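Kvaran two-arm bench cell, used for frame assembly
Reviewed by Aksel Hjaltadóttir, Andthorpe
Jul 21, 2024
2 out of 5

We build small aluminum frames at Firkgate, mostly extrusion and corner brackets, and management bought the Kvaran so that "repetitive strain becomes a thing of the past." I was told to give it a fair trial. I have. 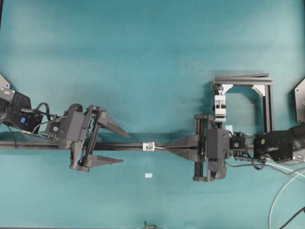
Setup took longer than the brochure says. The two arms need a clear table, and cables get into everything. Ours ate most of a bench that two people used to share, and those two people now share a smaller one.

The gripper fingers are a decent shape for long, thin parts. A rail has to be lying within a fairly narrow range of angles, though, and somebody has to put it there. That job didn't exist before. It went to Kári Juhl, who has been fitting brackets by hand for years and could do it half asleep.
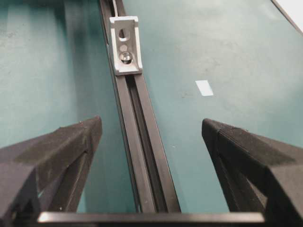 Bolts are my main complaint. The sales sheet promises 90 frames a shift. We have never come close, and every stoppage gets logged against the operator. I asked for that to be changed. They said September.

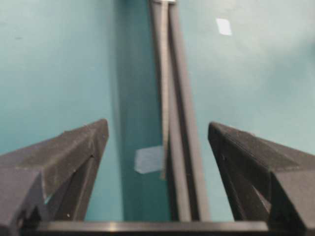 To be fair, wrists are less sore on our side of the shop, and the grippers haven't marked the rails. If you run 1000 identical pieces it may pay off. We don't. Cirby's older jig costs a fraction as much and lets a person decide when a part is in crooked.

Ask your dealer who does the loading, and what that person gets paid.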